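The Night the Lights Went Out in Plondon

The first time I saw the duchess cry, I was eating noodles out of a pot with a serving spoon, and I missed my mouth completely.

I should back up. I was 31, I had just moved to a town where I knew the woman at the post office and the man who fixed my boiler, and I had a television the size of a cereal box. It came with the apartment. It got four channels, and three of those were mostly weather. The fourth was showing an imported serial called The Salt House, dubbed into our language by what sounded like five people in a closet, every weeknight at eight.

I had no intention of watching it. I want that on the record! I turned it on for the noise. A man in a gray coat was standing on a pier, and a woman with a lantern was telling him that his brother was alive, and the music went up like a flock of birds, and then it was over. Credits. I sat there with my spoon. What brother?

So of course I was back the next night at eight.

If you never saw The Salt House, oh, I envy you, because you still get to. It takes place in a made-up port called Olletti, where one family owns the salt works and another family owns the boats, and neither can make a penny without the other. They have hated each other for three generations. There is a duchess, who is not really a duchess. There is a lighthouse keeper who writes letters to a dead woman and, in episode 40, gets an answer. (I screamed. The man downstairs hit his ceiling with a broom.) There are 214 episodes, and I can tell you what happens in every one of them, including the eleven that take place entirely in a court of law.

The dubbing was terrible and I loved it. The same actress did the duchess, the duchess's mother, and a small boy who sold eels. When all three were in a room together you could hear her getting tired. By the second month I could tell when she had a cold. One whole week in April the lighthouse keeper had a different voice, high and worried, and then the old voice came back and no one on the pier said a word.

I began to arrange my life around eight o'clock. I took the early shift at the Lernix warehouse so I could be home by five. I learned to cook things that could be left alone, because the hour between seven and eight was for getting ready and the hour after eight was sacred.

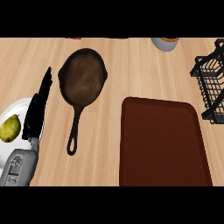

A cast iron skillet and a baking tray on the kitchen table.

And I believed, I really did, that I was the only person in Plondon watching. Who else would be? The paper never mentioned it. The women at work talked about a singing contest on the big channel. When I walked to the store at a quarter to eight the streets were quiet, and I figured that was just how the town was. It never crossed my mind to wonder why they were so quiet at a quarter to eight and so full of people at five past nine, all of them out walking their dogs with red eyes.

Then came the storm.

It came off the hills on the evening of episode 213, the one before the last. You have to understand what was at stake. The duchess had the deed to the salt works sewn into her coat. The gray man was on the boat with the brother, and one of them had a knife, and we had not been shown which. The lighthouse was dark. She ran up the steps, and there are a lot of steps, they showed us every one of them, and she put her hand on the door at the top and the door began to open.

And my television went click, and so did the lamp, and so did the refrigerator.

I said a word I won't write down. Then I heard it again, the same word, from below me. And then from across the street, through the rain, a woman's voice, clear as a bell: "Who's behind the door?"

I opened my window. I couldn't see a thing. "I don't know!" I yelled. "I lost it too!"

"It's the mother!" shouted someone farther down. "It has to be the mother!"

"The mother drowned!"

"Did we see a body?"

Well, we hadn't. That shut everybody up for a second.

I have never put on shoes so fast. By the time I got to the bottom of the stairs the man with the broom was there in his bathrobe, holding a flashlight under his chin like a ghost, and he looked at me and said, "You're the one who screamed at the letter." I said I was. He said, "I screamed too. You were just louder." We went out into the rain together.

People were standing in doorways up and down the block. Somebody said the Hinrichs bakery had a generator for the ovens, and that was all it took. We went down the hill in a herd, in slippers, in raincoats over pajamas, one man carrying a television in his arms with the cord dragging behind him in the puddles. The baker had already rolled up the shutter. She had flour to her elbows and she was pointing at an outlet behind the counter. "Plug it in, plug it in," she said. "We've still got six minutes."

We had four, as it worked out. It took two to find the channel. The picture was mostly snow and the boy had to stand on a flour sack with the antenna over his head, and every time he breathed the sound went. But we saw the door. We saw it open. We saw who was standing there with the lamp in her hand, and I am not going to tell you, because I would never do that to a person. I will say that the man in the bathrobe grabbed my arm so hard I had marks. The baker sat down on the floor.

When the credits ran, no one moved. Then everybody talked at once. They had theories! They had been saving them up for months, alone in their kitchens, with no one to try them on. The woman from the post office had kept a notebook with the family trees in it. My boiler man could do the gray man's whole speech from the pier, with the pauses. A girl of maybe nine explained the salt contract to us, start to finish, and it was the first time I had ever understood it. The baker brought out whatever was on the racks, and we ate rolls so hot we had to pass them from hand to hand.

The power came back sometime after eleven. All the streetlights came on up the hill, one after another. A few people looked out at them and then turned back around, and somebody asked whether the eel boy could be the brother's son, and off we went again.

We watched the last episode at the bakery too, all of us, with the good television this time and chairs from the school. There must have been a plan for how to get that many people into that room, but I never heard it. I was on a stepladder. The tired actress did the duchess, the mother and the boy one last time, and when the boy said goodbye to the boat her voice cracked right down the middle, and I don't believe for a minute that it was in the script.

The channel put on a cooking show the next night. I turned on my little set at eight and watched a stranger chop leeks. At ten past there was a knock on the floor from underneath, two taps of a broom handle, and then two more.

I went down. He had the tea made already, and the post office notebook was open on his table to page one.

"Episode one," he said. "I missed it. Start from the pier, and do the voices."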